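May 8, 2020
Textile bench, back room

Washed goods finally out of the dryer at 3 after the second cycle quit early again. Put the load on the long bench and let it sit while I finished the labels from yesterday. Effie's handwriting on the labels has two kinds of seven. I have decided they are both sevens.

Today's job was sorting the mixed bin: bedding, towels, and the category the inventory sheet calls "other soft," which is where hope goes to die. The Cornard sheets went first. They fold well for cotton that has been through 20 washes, though the hems have started to creep and the corners no longer meet without persuasion. I persuaded them. Stack is on the upper shelf, folds facing out, because Jolanta likes folds facing out and I like a quiet afternoon.

Fitted sheets: did one properly, corner into corner, laid flat, thirds, thirds again. Did the second one the way everyone does it. Both are in the stack. Anyone who can tell them apart is welcome to refold the second.

Pillowcases are fine. One has the Evetel tag cut out, so I have no idea which batch it belongs to. Put it in the tray with the other orphans.

Towels are another matter. The Besnard ones shed on everything within reach, and the lint screen looked like a small felt hat. I weighed a dry one on the kitchen scale – 400 grams – and wrote it on the sheet, then noticed the column wants ounces. Left it in grams with a large G next to it. Somebody will have opinions.

Note on softener: we said no softener for the towels. The bottle of Dreltix is lower than it was last week. I am not accusing anyone, but I am writing it down.

The floral piece got its own session. It is the big one with the brown peonies and navy leaves on white, and it has no interest in being flat. Smooth one side and the other side rises. Also, anything small and fuzzy in the same load seems to end up underneath it or against it, so before folding it is worth going around the edges and pulling out whatever is hiding there. Do the small cloths first, then the floral, then tea.
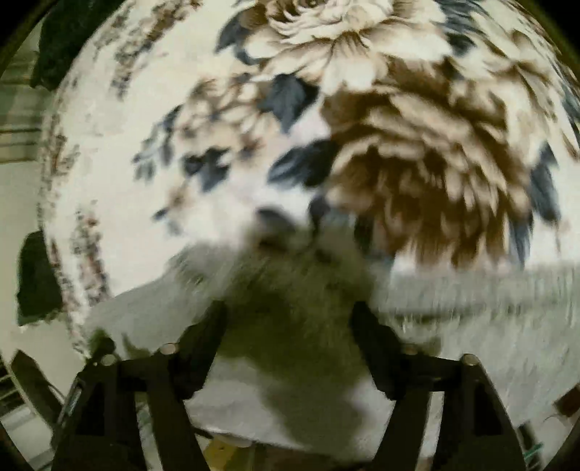
Peony print with the grey-green cloth bunched up against it. Pale grey fabric to the right.

After that it went easier. Folded the floral in half with the print inside, which makes the stack look dull but keeps the lint off the white ground. Lint still got on the white ground. Went over it with the sticky roller and used almost 3 sheets, the last one out of spite.

For Monday:
– ask Effie about the sevens
– dryer, second cycle, again
– lint screen before each load, and I mean each
– Jolanta wants the grey things separated from the grey-green things. We will need better light for that
– order roller refills, the wide ones

Bin is down to socks. Lid is on. Going home.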